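Replacing a septic tank riser lid, or just reseal the old one?

Forum: Rural Property > Water and Waste

mudroom_9
Bought a place outside Juserholm last fall. The septic tank has two concrete lids, both under a foot of dirt, and I had to dig for most of an afternoon to find them because the county sketch was off by the width of the driveway. Now that I have them open I don't want to do that again. I was going to put plastic risers on and bring both lids up to grade. The inlet lid has a crack across one corner and a rusted handle. Tank is concrete, original to the house as far as I can tell.

Questions. Can I set a plastic riser on old concrete that isn't very flat? And do I need to do both sides or only the inlet?

tallgrass
Do both. The outlet side is where the filter is, if you have a filter, and that needs to come out and get hosed off once or twice a year. If it's buried you won't do it. I know because I didn't.

For the rough concrete, clean it with a wire brush, let it dry all the way, then use butyl rope under the adapter ring, the thick kind. Two rings of it, one inside the bolt holes and one outside.

kettlepond
Butyl is fine if the concrete is halfway decent. On old tanks the top is often spalled and the butyl bridges over the low spots. I set mine in a bed of hydraulic cement and then ran butyl on the inside. No water in it after three springs.

Before you spend anything, have it pumped and have the driver look at the baffles. If the tank is shot you don't want new risers on it.

mudroom_9
It was pumped in April. The driver said the inlet baffle is good and the outlet one is crumbling. No filter. He quoted me $1,747 for two risers, lids, a new outlet tee and a filter, installed. That seemed high but I have no idea.

tallgrass
That isn't crazy if it includes digging. Take the digging off since you already did it and ask him again.

dry_creek_dan
It's high. Two risers and lids is a few hundred in parts. The tee is cheap pipe. You can do all of it in a day with a helper. I did ours with a Fumach kit, and the only tool I had to buy was a masonry bit.

kettlepond
The outlet tee is the part I'd pay for. You're reaching down into the tank to fit it and that is not a job for somebody alone. Don't lean your head in there, and don't ever climb in. People die in septic tanks every year doing small repairs.

dry_creek_dan
He doesn't have to climb in. The tee slides on from the top with a piece of pipe for a handle. I agree about not doing it alone.

mudroom_9
My brother-in-law will be here. I wasn't going to go in.

What about the height? The yard slopes there, so if I bring the lid to grade on the uphill side it sticks up on the downhill side.

orchardroad
Leave it high. Ours is 3 inches above the grass all the way around, and the rain runs past it. The people before us had it flush and the mower had chewed up the edge, plus every storm put water in the tank. Feather some soil up to it if you don't like the look.

tallgrass
Agree with that. Flush looks nice and leaks.

pinehollow
I'll go against everybody and say leave the outlet side buried. We have hard winters here and a plastic lid at the surface lets the cold down into the tank. A neighbor's outlet froze the first year after he put risers in. The dirt over those lids was doing a job.

kettlepond
How much use was that house getting? A tank in regular use stays well above freezing. When they freeze it's mostly vacation places, or a line with a belly in it.

pinehollow
It was lived in by one person, so not a lot of use. I still think it's worth saying. If he does put them in he should insulate under the lid.

orchardroad
You can get a foam disc for that. Jolar sells one that sits on a lip inside the riser. I cut mine from rigid foam board, wrapped it in a trash bag and put a rope through it to lift it out.

mudroom_9
OK, that helps. Plan is both risers, a bit high, foam under each. Is there any reason to pick 24 inch over 20?

tallgrass
24. The pumper will thank you, and it gives you room to get the filter out. Check that the opening in the tank top is smaller than the ring, though. Some of the old ones are square, and the corners stick out past a 20.

dry_creek_dan
Also get the lid with the secondary safety pan if you have kids or dogs around. And use the screws. All of them. The Steinbach lids come with hex heads that rust, so I swapped mine for stainless the first week.

mudroom_9
Both openings are square, 19 inches on a side. So corner to corner is more than 24.

kettlepond
Then measure the diagonal against the ring flange and not against the riser pipe. If the corners still poke out you need a square-base adapter or you pour a collar. I'd pour the collar. Form it with scrap lumber, leave a round hole and set the ring while it's wet.

mudroom_9
Diagonal is just under 27 and the flange on the 24 is listed at 28. Tight, but it covers. I'll bed it in hydraulic cement like you said and do the butyl on the inside. Going to order the parts tonight and call the pumper back about doing the tee by itself. 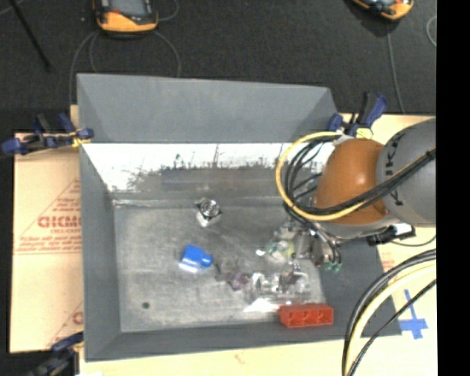
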